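Kotian Two-Arm Bench Cell
Set-up and Care Guide
Section 4: Cabling

Read this section through once before you start. Sections 2 and 3 (fixing the base rail, mounting the arms) must be finished first. Allow an hour if you haven't cabled a Kotian before.

4.1 Before you begin

You will need:
The cable pack supplied with the cell
Two spare cable clips for each arm
A 2.5 mm hex key
A soft dry cloth
White label tape and a fine pen

CAUTION: Switch the supply off at the wall before you plug or unplug any motor cable. The motor blocks share a bus, and pulling one plug live can damage the driver in the next block up.

CAUTION: Keep hands out of the space between the arms whenever either arm is powered. An arm that loses its hold can drop without warning.

4.2 Laying out the cables

1. Clear the table between the arms of tools and packing.

2. Check that the base rail is tight. Try to rock each arm at its lowest joint. If there is play, go back to step 6 of Section 2.

3. Lay the loose cables on the table before connecting anything. Keep each plug where you can reach it and leave long cables coiled for now. Label both ends of every cable.

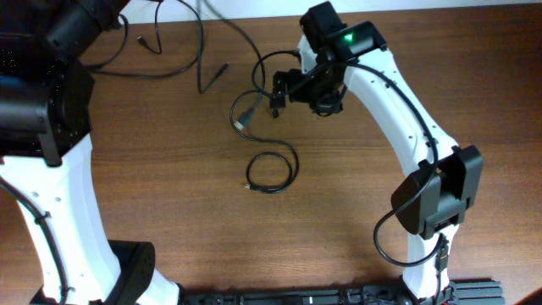 4. Start with the left arm. Run its cable along the outside of the white link, pressing it into the clips one at a time from the bottom up. Do not pull the cable straight between clips.

5. Do the same on the right arm. Leave a wide loop below the motor block so the joint can turn through its full range. A loop that is too short is the most common cause of a failed cable on this cell.

6. Push each plug in until it clicks. If it will not seat, take it out and look at the pins. Do not force it.

Note: Older cable packs from Ostusell have a stiffer sheath and need a bigger loop. Add one clip at the wrist end if you are using them.

4.3 Checking the range of motion

7. With the power still off, move each arm by hand through its whole range. Watch the cable as you go. It should never go tight, and it should never get between a link and a motor block.

8. Switch on at the wall, then at the controller. Wait for the arms to hold position before running anything.

9. Run the slow sweep from the Service menu. Set the speed to 8 percent for the first pass. Stay within reach of the stop button until the sweep has finished.

If an arm stops partway and the controller shows code 1040, a motor block has dropped off the bus. Switch off, reseat the plugs on that arm and start again from step 7.

4.4 Spare cables and the wrist view

Unused cables should be off the table before the cell goes to work. A cable lying close to the gripper fingers can be picked up by accident or dragged into a joint.

10. Open the wrist view on the controller and bring the gripper slowly over the table, fingers apart. Look for cable, plugs or clips left on the wood.
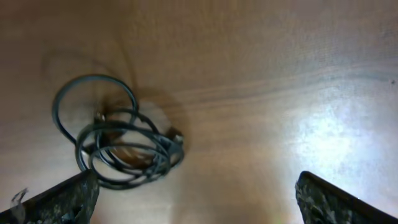

Figure 4-2. Wrist view with a coiled cable on the table, close to the left finger.

11. If you find anything, stop the arm, switch off and remove it by hand. Do not use the gripper to push it aside.

12. Check the finger pads while you have the view open. Loose material at the edge of a pad should be trimmed or the pad replaced (see Section 7).

Note: Strong glare on a glossy table can hide a thin cable in the wrist view. Turn the lamp or close the blind, then look again from a second position.

4.5 Routine care

Wipe the cables with the dry cloth after every 100 hours of running, and look for flattened or shiny spots while you do it. Replace any cable that shows them — tape is not a repair.

Check the clips at the same time. Spare clips and cable packs can be ordered from Farnico.

Section revised May 13, 2018. Corrections to Jayanthi Chowdary, Service Documents.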